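Fake supplier email, nearly paid it – how do we get the bank to act?

14 replies · 533 views · 2 shares

e_umali
Posting in case it helps someone, and to ask what we should do next. I look after the accounts for a small firm that buys in parts from a few suppliers, one of them a company called Dalsgaard. We have dealt with them for years. On a Friday in March an email arrived from what looked like our usual contact, Wilfredo Padilla, saying they had changed banks and could we use the new details for the open invoice. It was a reply within our real email chain, with the earlier messages underneath and the right invoice number.

I set up the new payee. The bank's name check said the account was in a different name, and the email had already covered that by saying it was held by their "collections partner", Cirnar. I very nearly sent it. Then I noticed the reply address had one letter doubled, so I rang Wilfredo on the number in our own records. No change of bank, and he had never heard of Cirnar.

I reported it to our bank the same day. They thanked me and said that as no money had moved there was no loss to look into. The receiving account may still be open for all I know. Is there anyone else I can push? 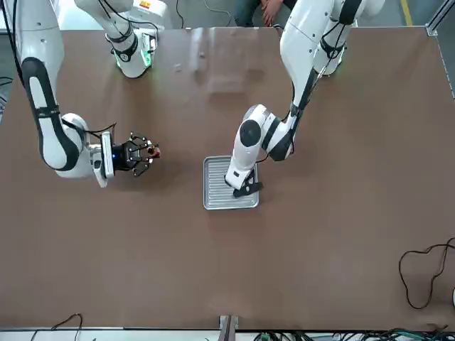
Arm on the left with the small red piece, the other one down on the metal tray.

12 likes

jgatchalian
Well caught. Report it to the receiving bank directly. You have the sort code, so you can look up which bank it belongs to, and most have a fraud reporting line for people who aren't customers. They won't tell you what they did about it, but it does get logged.

Also, someone has been reading a mailbox. If the fake message had your real chain under it, either yours or Wilfredo's has been got into. Change passwords at both ends and look at the forwarding rules.

9 likes

Lacson_R
I don't agree that it must be a mailbox. We had one of these and the chain had come from a third firm that was copied in on everything. Check who else was on the cc line before you accuse the supplier.

jgatchalian
Fair point, but check the forwarding rules anyway. It takes 2 minutes.

6 likes

e_umali
Found one. A rule on our shared accounts mailbox was sending anything with "invoice" in the subject to an outside address. It isn't something any of us set up. The mailbox had an old password that five people knew.

a_onyeka
Then you need to treat this as a data breach and not only a failed payment. Whoever had that rule has read every invoice since it was made. That means your customers' bank details too, if they write to the same mailbox. Tell your insurer as well. Ours wanted to know within 15 days.

11 likes

Lacson_R
Bit strong. If it is mostly company names and amounts, I wouldn't be ringing round every customer and frightening them.

a_onyeka
I would. The next fake email goes to them with his firm's name on it, and they will blame him when they find out he knew. A short plain message will do: our bank details have not changed, and if you hear otherwise please ring us.

17 likes

e_umali
I'm with Amarachi on this. We have 137 contacts in that mailbox and I have started on the list. Two have already come back to say they had odd emails, both asking them to pay Cirnar. 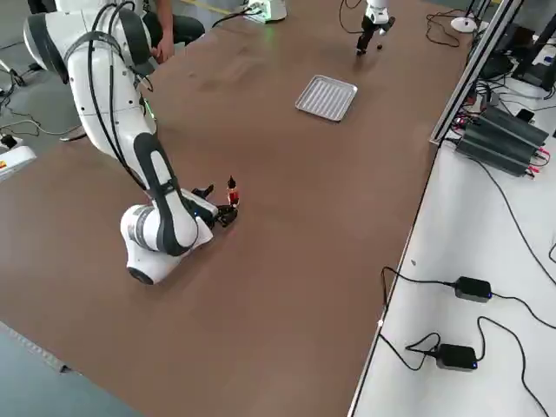
Little soldier in red with the black hat, gripper at its feet.

8 likes

jgatchalian
That is useful. Send those two emails to the receiving bank with the full headers, not just forwarded. In most mail programs you save the message as a file and attach it. A forwarded copy loses most of what they need.

Lacson_R
All right, I take back the part about not ringing round.

For what it's worth, we pay for a checking service called Flirnovero that holds any change of bank details until a second person has confirmed it by phone. It is slow and the staff moan about it.

a_onyeka
You don't need to pay for that. Write it down as a rule: no change of details without a call to a number you already hold. We use Usance for our payments and it lets you block new payees until a second person signs them off. I expect your bank's own business account does the same.

5 likes

Lacson_R
It does if people stick to it. Ours didn't, hence the service.

e_umali
Update, 8 August 2021. The receiving bank rang to take a statement and asked for the saved messages, which they now have. They wouldn't say whether the account is closed. The shared mailbox is gone, everyone has their own login with a code sent to their phone, and I have asked Dalsgaard to put their bank details in writing by post. If anyone else has been asked to pay Cirnar, please reply with the date of the email and I will pass it on.

7 likes · 3 shares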